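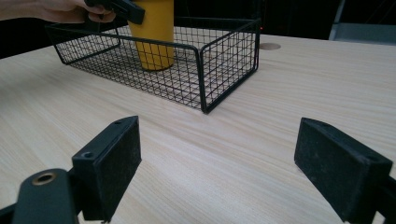 Yellow tumbler and black wire basket on the table.

SKITGATE GUESTHOUSE
September safety walk-through, with comments
Filled in by: Ásdís Kárason
Started: Tuesday, right after breakfast
Marks used: OK / FIX / WATCH / N/A

Before the list, a few words, and I promise they're fewer than last year. I've kept the same order as the old sheet so you can lay the two side by side. Anything marked FIX needs doing before the first fall guests arrive. WATCH means I'd like whoever has the keys to keep half an eye on it over the winter. Please write your own comments under mine, and don't worry about space, we can always staple on another page!

1. OUTSIDE AND ENTRY

1.1 Front steps solid, no loose boards: FIX
The second step from the bottom has a bounce to it again. I stood on it a good long while, rocking back and forth like a child, and the left side dips. I think the screw holes have gone soft. Longer screws may hold it for a season, but the board wants replacing.

1.2 Handrail tight at both ends: OK
Very happy with this one. The new bracket is holding beautifully.

1.3 Porch light works: OK
New bulb went in over the summer. The switch is still on the wrong side of the door and I still reach for the coats every single time.

1.4 House number readable from the road: WATCH
The 217 is getting hard to read with the lilac growing over it, and an ambulance driver won't know to look behind a bush. I cut back what I could with the kitchen scissors. Somebody with real clippers should do it properly.

1.5 Gutters clear over the walkways: FIX
The north side is full of maple seeds, and there are little trees sprouting up there. Water comes over the edge right where people step out, and once we get frost that will be a skating rink.

2. SMOKE, FIRE AND HEAT

2.1 Smoke alarms tested: OK
Pressed every button, and every one of them shrieked at me. The one outside the back bedroom took two presses, so I gave it a fresh battery and it came right on the first try after that. Spare batteries are in the hall drawer, left side, under the maps.

2.2 Carbon monoxide alarm tested and in date: FIX
It sounds fine, but the date on the back runs out this winter. Please order the same kind so it fits the plate that's already on the wall. Last time we ended up with four extra holes and a lot of spackle.

2.3 Wood stove door seal: WATCH
I did the paper test on the Granow, closing the door on a strip of newspaper and tugging. Along the top and the hinge side it holds tight. At the bottom corner by the handle it slides out with a bit of a pull. I wouldn't stop using the stove for that, but the rope is flattening, and it's an easy afternoon's job if someone has the glue.

2.4 Chimney swept: FIX
Not done yet. Stougaard have us down for later this month and will call the evening before. Whoever is staying, please don't light the stove that day or the night before, and move the good rug. I mean the one with the birds.

2.5 Fire extinguisher, kitchen: OK
Needle in the green, pin in place, hanging where it belongs.

2.6 Fire extinguisher, upstairs landing: FIX
Needle in the green, but somebody has been using it as a doorstop. It needs to go back on its hook, please, and we'll find a nice heavy stone for the door.

2.7 Hearth clear for a full arm's length: OK
It is now. I moved the kindling box and the newspapers over to the far wall, and I've put a strip of tape on the floor to show how close is too close. It isn't pretty. Leave it anyway.

3. KITCHEN AND EATING AREA

3.1 Stove burners light and shut off fully: OK
The back left one is slow to catch, as it has been since my mother's day. Turn it off, count to ten and try again.

3.2 Nothing stored above the burners: FIX
The dish towels have crept back onto that shelf. I took them down and put them in the drawer by the sink, where I hope they'll stay for longer than a week this time.

3.3 Table and chairs steady: OK
I leaned on the table from every side and nothing shifted. One chair had a loose back leg, so I glued it and left it upside down in the pantry with a note on it. Please don't sit on it until the note comes off.

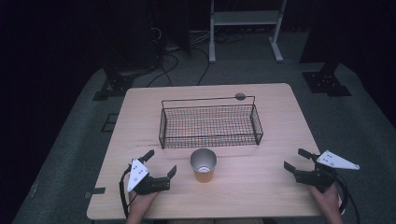 3.4 Outlets near the sink: OK
The test button trips and the reset button resets. I plugged in the radio to be sure, and then I'm afraid I listened to the whole program before going on to the next item.

3.5 Fridge cold enough: WATCH
I left the little thermometer in overnight on the middle shelf. It was all right in the morning but at the warm end of all right. I've turned the dial up to 5 and would love it if the next person would check again and write down what they find.

3.6 Sharp knives put away: OK
They're in the block, and the block is pushed to the back of the counter. Families with small ones can move it up on top of the cupboard.

4. STAIRS AND BEDROOMS

4.1 Stair treads and rail: WATCH
There are 14 stairs and I went up and down them all in my socks, slowly, holding on. The top one is worn very smooth. A strip of the gritty tape would do it, and there's half a roll in the shed on the shelf with the paint.

4.2 Windows open from inside without a key: FIX
Blue room, yes. Back bedroom, no! It has been painted shut, and that's the one people would need if the stairs were full of smoke. I ran a butter knife around it and got nowhere. Please put this one at the very top of your list, above the gutters and the step and everything else.

4.3 Bed frames tight: OK
Snugged up the bolts on both twins.

4.4 Lamp cords whole, not run under rugs: OK
I threw out the green lamp. I know some of you were fond of it, but the cord was cracked near the plug and I'd been fretting over it since spring.

5. PAPERS AND PHONE NUMBERS

5.1 Emergency numbers by the phone: OK
Rewritten in bigger letters, with the neighbors at Jolesora at the top, as they're nearest and nearly always home.

5.2 First aid box: FIX
Low on bandages and the burn gel is past its date. Plenty of tweezers, for some reason.

5.3 Guest sheet on exits and meeting place: OK
The meeting place is still the big rock by the mailbox.

Still to look at when the weather clears: shed roof, well cover, the clothesline post that leans.

Á.K.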